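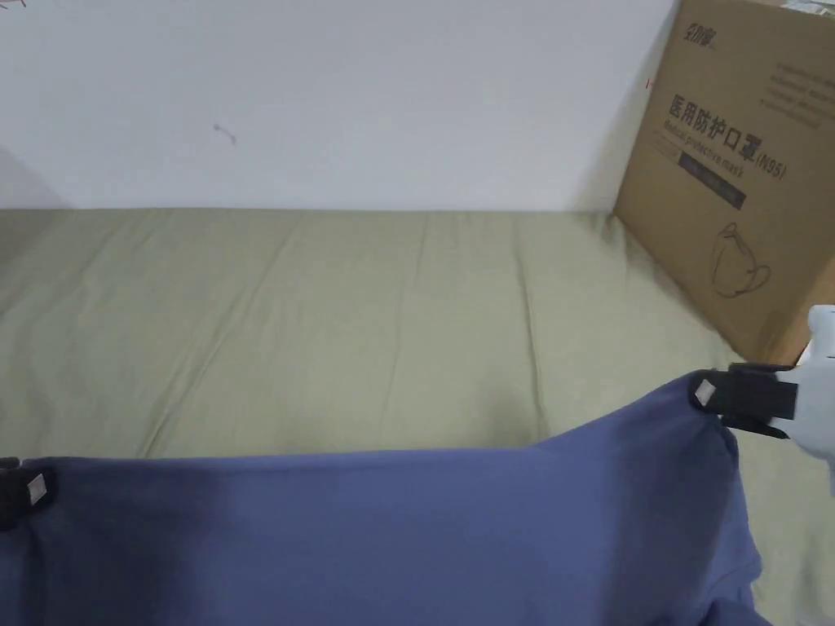 The Mask Box Gets Another Year

Anyone who has dropped in on the Skorkthorpe mending and folding evenings will know the big brown carton against the wall, the one that says "Medical protective mask" on the front and has a drawing of a mask underneath in case of doubt. We are asked about it more than we are asked about the mending. It holds sheets.

At the spring meeting there was a proposal to swap it for a set of lidded tubs from Dindosent, at 92 pounds the lot. There was also a counter-proposal to keep the box and spend the money on biscuits and thread. The vote went the way votes on biscuits usually go.

The pale green sheet stays where it is too. It has been ironed by several members with strong views on ironing and it still creases, so please stop bringing it back with a note.

A few reminders while we have your attention. Blue fabric is in demand again for the Ilance cushion order, and we need 40 covers by December. Plain cotton is best. Curtains with the hooks left in are not, as the person who found the last hook would like it known.

Doors open at 5. Tea is free, cake is by donation, and the Kalniņš steam iron is to be switched off at the wall by whoever used it last, including those who only used it for a minute.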